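Thread on the Gretard mayoral runoff count, for people who asked how the final margin was set. Sawsan Aoun 422 votes ahead of Hüsnü Değirmenci, before the recount request. Posted Sunday, December 22, 2019.

1/ The margin everyone is quoting is the election-night figure. It leaves out provisional ballots and mail ballots postmarked on time but received late. Both groups get added at the canvass, under separate rules.

2/ City code allows a recount at the losing candidate's expense if the request is filed within 3 business days of certification. The deposit is $2000. It is refunded only if the result changes.
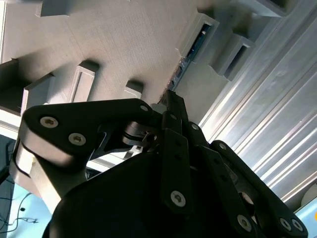
Filed under: Elections / Canvass

3/ Provisional ballots first. The clerk's office logged 143 of them. Each one goes through a signature check and an address check. A ballot cast in the wrong ward still counts for mayor, but the council race on it is dropped.

4/ That last rule is why the mayoral total and the Bevano ward totals will not add up the same way. People posted screenshots last night calling this an error. The two columns have different bases – read the footnote on page two of the clerk's report.

5/ Observers: each campaign may seat one per table. Karim Salameh is lead observer for Aoun, Lingyun Cao for Değirmenci. They can object to a ballot but can't touch it. Objections go in a written log and are ruled on the same day.
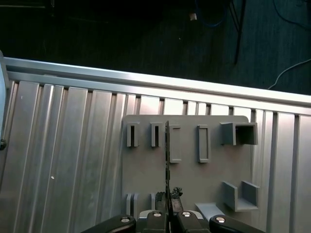

Can the provisional ballots alone flip the race?
The margin is larger than the full provisional pile, so those ballots can't do it by themselves. Late mail would have to break heavily for Değirmenci as well.

6/ Late mail has no public total yet. Clerk Jaxon McIntyre said at Friday's briefing that it would be released with the certified result. Earlier runoffs published a running number, and I have asked in writing why this one does not.

7/ The Krawczyk precinct reported last because its memory card was read twice. The second read matched the first. Both tapes are attached to the precinct report, signed by the poll judges.

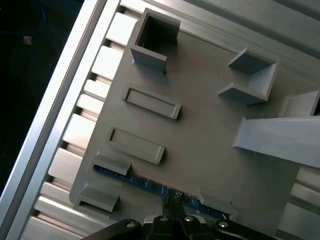 What happens next

8/ The canvass board meets in the second-floor hearing room and the meeting is open. Certification needs a majority of the board. If a member votes against, the reason is entered in the minutes.

9/ The recount window opens the next business day. A recount here is a machine recount unless the request names specific precincts for a hand count. Değirmenci's campaign has mentioned Krawczyk and has not filed anything.

10/ I'll add the late mail number to this thread when it is out. Corrections welcome, with a page reference please.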